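비행기는 왜 뜰까? 그 설명, 정말 맞나요?

글: 이바르 헬스트룀
어린이 과학 읽을거리 / 하늘과 비행기

비행기가 뜨는 까닭을 어디선가 읽어 본 적 있나요? 아마 이런 설명이었을 거예요.

"날개 윗면은 볼록하고 아랫면은 평평하다. 그래서 위로 가는 공기는 더 먼 길을 가야 한다. 아래로 간 공기와 날개 끝에서 동시에 만나려면 위쪽 공기가 더 빨리 달려야 한다. 빨리 달리는 공기는 압력이 낮다. 그래서 날개가 위로 빨려 올라간다."

그림도 꼭 같이 나오지요. 물방울을 옆으로 눕힌 것 같은 날개가 있고, 위아래로 화살표가 지나가고요. 나도 초등학교 때 이 그림을 공책에 베껴 그렸어요. 선생님이 참 잘했다고 도장도 찍어 주셨고요. 그런데 나는 그때부터 좀 찜찜했어요. 왜 공기가 동시에 만나야 하지요? 누가 그러라고 시켰나요?

이 글에서는 저 설명을 한 줄씩 따져 볼 거예요. 다 읽고 나서 내 설명도 똑같이 따져 보세요. 어른이 썼다고 다 맞는 건 아니니까요.
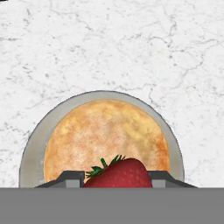 첫 번째 의심: 공기는 약속을 할까?

공기는 아주 작은 알갱이들로 되어 있어요. 나란히 있던 알갱이 둘이 날개 앞에서 헤어졌다고 해 봐요. 하나는 위로, 하나는 아래로 갔어요. 저 설명대로라면 둘은 날개 뒤에서 꼭 다시 만나야 해요. 하지만 알갱이한테는 시계도 없고 전화기도 없어요. 짝을 기억하지도 못하고요.

그럼 진짜로는 어떻게 될까요? 바람굴이라는 실험 장치가 있어요. 한쪽에서 바람을 불어 넣는 커다란 통인데, '풍동'이라고도 불러요. 그 안에 날개 모형을 넣고 연기를 뚝뚝 끊어서 흘려보내면 공기가 어떻게 가는지 눈으로 볼 수 있어요. 날개가 뜨는 힘을 낼 때 위로 간 연기는 아래로 간 연기보다 먼저 날개 뒤에 도착해요. 동시에 만나기는커녕 위쪽이 한참 앞서가 버려요.

그러니까 저 설명에서 "위쪽 공기가 더 빠르다"는 부분은 맞아요. "동시에 만나려고 빨라진다"는 부분이 틀렸어요. 맞는 말과 틀린 말이 섞여 있으면 알아채기가 더 어려워요. 나는 이런 설명이 통째로 틀린 설명보다 골치 아프다고 생각해요.

두 번째 의심: 종이비행기는 볼록하지 않은데?

종이비행기를 하나 접어 보세요. 날개를 손가락으로 만져 보면 윗면이나 아랫면이나 그냥 평평해요. 위로 가는 길이 더 멀지 않지요. 그런데도 잘 날아가요.

클런사이드에 사는 독자 비에라 프로하스카가 편지로 이런 질문을 보냈어요. "플리르넥스 글라이더를 샀는데 날개가 얇은 판이에요. 그런데 설명서에는 날개가 볼록해서 난다고 쓰여 있어요. 누구 말이 맞아요?" 아주 좋은 질문이에요. 장난감 비행기와 설명서가 서로 다른 말을 하고 있으면, 나는 장난감 비행기 편을 들겠어요. 실제로 날고 있는 쪽은 그쪽이니까요.

진짜 비행기 중에도 이상한 경우가 있어요. 에어쇼에서 거꾸로 뒤집혀 나는 비행기를 본 적 있나요? 볼록한 면이 위에 있어야만 뜬다면, 뒤집힌 비행기는 땅 쪽으로 빨려 내려가야 해요. 하지만 뒤집힌 채로도 앞으로 쭉 날아가요. 게다가 곡예비행기 가운데는 날개 위아래가 똑같이 생긴 것도 많아요.

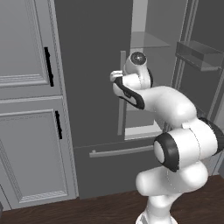

흰 로봇 팔과 짙은 회색 냉장고

그럼 진짜 까닭은 뭘까?

먼저 공기가 '아무것도 없는 것'이 아니라는 점부터 생각해야 해요. 공기에도 무게가 있어요. 보통 교실 하나를 꽉 채운 공기를 모두 모아서 저울에 올릴 수 있다면, 여러분 한 사람보다 훨씬 무거워요. 믿기 어렵지요? 나도 처음에는 안 믿었어요. 계산을 해 보고서야 고개를 끄덕였어요.

달리는 차에서 창밖으로 손을 내밀면 바람이 손을 세게 민다고들 하지요. (위험하니까 직접 하지는 마세요. 선풍기 앞에서 해도 비슷한 느낌이 나요.) 손바닥을 바닥과 나란히 펴고 선풍기 앞에 두면 별일이 없어요. 그런데 바람이 오는 쪽, 그러니까 손의 앞쪽을 조금 들면 손이 위로 떠오르려고 해요. 앞쪽을 숙이면 아래로 눌리고요.

비행기 날개도 앞쪽이 조금 들려 있어요. 날개가 바람을 맞는 이 기울기를 '받음각'이라고 불러요. 기울어진 날개가 앞으로 나아가면, 지나간 공기는 처음보다 아래쪽으로 방향이 휘어요. 날개가 공기를 아래로 밀어낸 거예요.

이제 수영장을 떠올려 보세요. 벽을 발로 차면 내 몸이 반대쪽으로 밀려나요. 내가 벽을 밀면 벽도 나를 밀어요. 날개가 공기를 아래로 밀면 공기도 날개를 위로 밀어요. 이 미는 힘을 '양력'이라고 해요.

잠깐, 그러면 압력 이야기는 틀린 걸까?

아니요. 여기서 또 조심해야 해요. 옛날 설명이 틀렸다는 걸 알고 나면 신이 나서 "압력은 다 거짓말이야!" 하고 외치는 사람들이 있어요. 인터넷에 그런 영상이 꽤 많아요. 그것도 의심해야 해요.

날개 위쪽 공기의 압력은 정말로 아래쪽보다 낮아요. 재 보면 그렇게 나와요. 공기가 날개를 위로 민다는 말과, 날개 아래의 압력이 위의 압력보다 높다는 말은 같은 일을 두 가지로 말한 거예요. 공기는 손이 없어서 압력으로 밀거든요.

그러면 날개의 볼록한 모양은 쓸모가 없을까요? 그것도 아니에요. 모양이 알맞으면 공기가 윗면을 따라 매끄럽게 휘어 내려가요. 같은 힘을 내면서도 뒤로 끌어당기는 힘은 덜 받고요. 뒤로 끌어당기는 힘은 '항력'이에요. 항력이 크면 연료가 많이 들어요. 평평한 판으로도 날 수는 있지만, 사람을 잔뜩 태우고 바다를 건너기에는 좋은 날개가 아니에요. 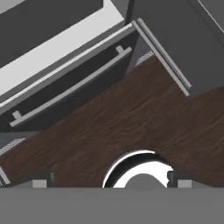

조금 열린 서랍과 짙은 갈색 나무 바닥

해 보기: 숟가락과 수돗물

준비물은 가벼운 숟가락 하나와 수도꼭지예요.

1. 수도를 틀어서 물줄기가 가늘고 고르게 나오도록 해요.
2. 숟가락 손잡이 끝을 손가락 둘로 살짝 잡아요. 꽉 쥐면 안 돼요.
3. 숟가락의 볼록한 등을 물줄기에 천천히 갖다 대요.
4. 숟가락이 어느 쪽으로 움직이는지 봐요. 물이 어느 쪽으로 흘러가는지도 봐요.

하기 전에 먼저 공책에 예상을 적어 두세요. 숟가락이 물에서 밀려날까요, 아니면 끌려 들어갈까요? 나중에 "그럴 줄 알았어" 하고 우기지 못하게 꼭 미리 적어야 해요.

해 보면 숟가락은 물줄기 쪽으로 끌려 들어가요. 물은 볼록한 면을 따라 휘어서 반대쪽으로 튀어 나가고요. 물은 이쪽으로 휘고 숟가락은 저쪽으로 가지요.

그런데 이 실험으로 비행기를 다 설명했다고 하면 너무 나간 거예요. 물줄기는 공기 속에 혼자 있는 가는 줄이고, 비행기는 사방이 공기로 꽉 차 있는 곳을 날아요. 물줄기가 숟가락에 붙는 데에는 물이 물건에 달라붙는 성질도 한몫해요. 비슷한 점이 있을 뿐, 똑같은 일은 아니에요.

해 보기: 종이띠 불기

종이를 폭 3센티미터쯤 되는 긴 띠로 잘라서 한쪽 끝을 아랫입술 밑에 대고, 종이 위쪽으로 바람을 불어 보세요. 축 늘어져 있던 종이가 올라올 거예요. 많은 책에서 "빠른 공기는 압력이 낮으니까!"라고 설명하고 끝내요.

그러면 이번에는 종이띠를 똑바로 아래로 늘어뜨려 들고, 한쪽 면을 따라 아래로 불어 보세요. 빠른 공기는 한쪽에만 있는데 종이는 별로 움직이지 않아요. 책에 나온 말만으로는 앞의 실험도 설명이 모자랐던 거지요. 처음 실험에서는 종이가 휘어 있었고, 공기가 그 휜 면을 따라 방향을 바꾸었어요. 공기의 길이 휘는지 아닌지가 중요했어요.

기울이면 기울일수록 좋을까?

받음각이 커지면 양력도 커져요. 그러면 날개를 왕창 들면 되겠네요? 조종사들이 제일 먼저 배우는 것 가운데 하나가 그러면 안 된다는 거예요. 날개를 너무 많이 들면 위쪽 공기가 날개를 따라가지 못하고 떨어져 나가 엉망으로 소용돌이쳐요. 양력이 뚝 떨어지고요. 이걸 '실속'이라고 해요.

실속을 엔진이 꺼지는 일로 아는 사람이 많은데, 그건 다른 일이에요. 엔진이 쌩쌩 돌아가도 실속은 일어날 수 있어요. 반대로 엔진이 꺼진 비행기도 앞을 살짝 숙이고 미끄러지듯 내려올 수 있고요. 글라이더는 처음부터 엔진이 없는 것이 많지요.

비행기가 뜨기 전에 활주로를 길게 달리는 것도 양력 때문이에요. 빨리 달릴수록 날개가 더 많은 공기를 더 세게 아래로 밀 수 있어요. 드리스베르그 공항의 활주로는 길이가 2,987미터예요. 걸어서 끝까지 가려면 다리가 꽤 아플 거리예요. 작은 비행기는 그 길이의 일부만 쓰고도 떠오르지만, 무거운 비행기는 훨씬 많이 써요. 날이 더우면 공기가 묽어져서 같은 비행기도 더 길게 달려야 해요. 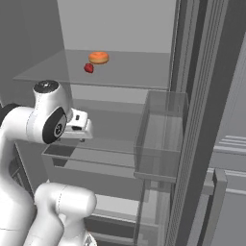
유리 선반 쪽으로 뻗은 흰 로봇 팔

독자 질문

스베레 비크: 비행기가 공기를 아래로 민다면, 비행기 밑에 있는 사람은 왜 안 눌려요?
높이 나는 비행기가 밀어낸 공기는 아주 넓게 퍼져요. 그래서 땅에 있는 사람은 느끼지 못해요. 헬리콥터가 낮게 떠 있을 때는 달라요. 아래로 부는 바람에 모자가 날아가지요.

마리솔 보이치크: 과학자들도 비행기가 왜 뜨는지 모른다던데 진짜예요?
그런 제목의 글을 나도 봤어요. 제목이 좀 과장됐어요. 공기가 어떻게 움직이는지는 계산할 수 있고, 그 계산으로 비행기를 만들어요. 다만 그 계산을 쉬운 말 한두 마디로 줄이기가 어려워요. 설명하기 어려운 것과 모르는 것은 달라요.

이네세 메츠: 우리 책에는 아직도 옛날 설명이 있어요. 시험에 나오면 어떡해요?
곤란한 질문이네요. 선생님께 뒤집혀 나는 비행기 이야기를 여쭤 보세요. 같이 찾아보자고 하는 선생님이라면 운이 좋은 거예요.

의심해 볼 거리

이 글에도 대충 넘어간 데가 있어요. 기울어진 날개 '아래'에 부딪힌 공기가 밀려 내려가는 건 쉽게 떠올릴 수 있어요. 그런데 날개 '위'를 지나는 공기는 왜 날개를 따라 내려갈까요? 그냥 곧장 뒤로 가 버려도 될 것 같은데요. 나는 "매끄럽게 휘어 내려간다"고만 쓰고 까닭은 쓰지 않았어요. 눈치챘나요?

힌트를 하나 줄게요. 공기가 곧장 뒤로 가 버린다면 날개와 그 공기 사이에는 빈 곳이 생겨야 해요. 둘레의 공기가 그 빈 곳을 가만히 둘까요? 종이에 날개를 그리고 화살표를 넣어 가며 생각해 보세요. 답을 알아냈다면 식구 중 한 사람에게 설명해 보고, 그 사람이 "왜?"라고 몇 번이나 묻는지 들어 보세요.

다음 글에서는 비행기 창문 모서리가 왜 둥근지 따져 볼게요.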